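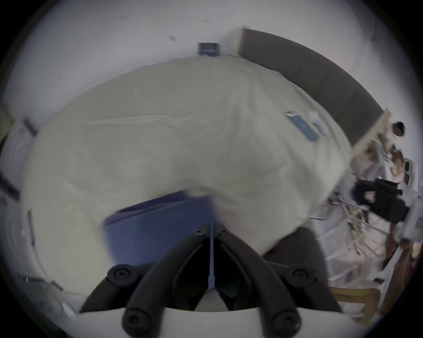
Top sheet going over. The phone was already up by the headboard, on the sheet.

Guest Beds at Skestow: The Gallery
Words by Jessie Morrison

Every rental listing in this town promises "hotel-quality bedding." I have slept in enough of them to doubt the phrase. Skestow makes the same promise on its booking page, and when Kalliopi Gkikas took over housekeeping there in August she asked me to put together a page on how the beds get made. I said yes on the condition that I could say what I thought.

The gallery opens with a big cream-white sheet in midair, which is the part of bed making everybody likes to look at. I don't blame them. A sheet that size in motion hides a lot: the mattress, the corners, whatever is under it. A blue cloth, folded, is peeking out on the near side with a dark gray cushion next to it. The headboard is the long upholstered kind, dark gray with light wood at the edge, and I will admit it does a good job of making a plain white wall look finished.

More notes on the room and the linens follow.

The sheet
Skestow buys its sheets from Lozano, and the packaging says 1000 thread count. I am not a believer in thread count. Past a certain point the number mostly tells you how the maker decided to count, and I have owned cheap percale that outlasted two sets of the fancy stuff. What I care about is whether a sheet is cut long enough to tuck at the foot and still fold down at the top. Kalliopi says these are. I pulled on one fairly hard after it was tucked and it stayed put, so I'll give Lozano that much.

The color
Cream-white is a choice I would argue with. Pure white can be bleached and nobody has to match anything. Cream drifts. Buy a replacement a year later and you have a bed in two shades, which guests notice even when they can't say what's bothering them. Kalliopi's answer is to buy the whole run at once and rotate it. Fine, if the closet is big enough. The closet at Skestow is not big.

The blue and the gray
I like the blue against the cream more than I expected to. The gray cushion I could live without. It goes with the headboard, sure, but a decorative cushion spends most of its life on a floor or a chair, and then somebody puts it back on the clean bed. If you must have them, get covers that zip off and wash them as often as the pillowcases. I asked how often that happens at Skestow and got a pause, then a number, and I believe the pause.

The headboard
Upholstery behind a pillow collects hair oil and dust. That's my whole complaint. The light wooden edge wipes clean in a second and the fabric doesn't. Kalliopi vacuums it with the brush head and spot cleans with a Notimer upholstery spray that costs more than it should. Dish soap and a damp cloth did the same job on my own couch.

The phone
Check the bed before you fold anything back. I have lost a phone in a duvet cover and found it in the dryer, and light blue on pale bedding is easier to miss than you'd think.

The method
Kalliopi allows 30 minutes per room, bathroom included. She snaps the sheet from one side, walks around, and squares it from the other. Hospital corners at the foot, nothing fancy at the top. I've read the claim that one person can do a big bed faster than two people getting in each other's way - that has never been true in my house, but she swears by it.

So is it hotel quality? Depends on the hotel. The bed I stayed in at the Brirnton place last year cost more and had a fitted sheet that popped off the corner before midnight. These held.

Room rates and linen details are on the main Skestow page. Send corrections to Jessie, complaints about the cushion opinion to Kalliopi.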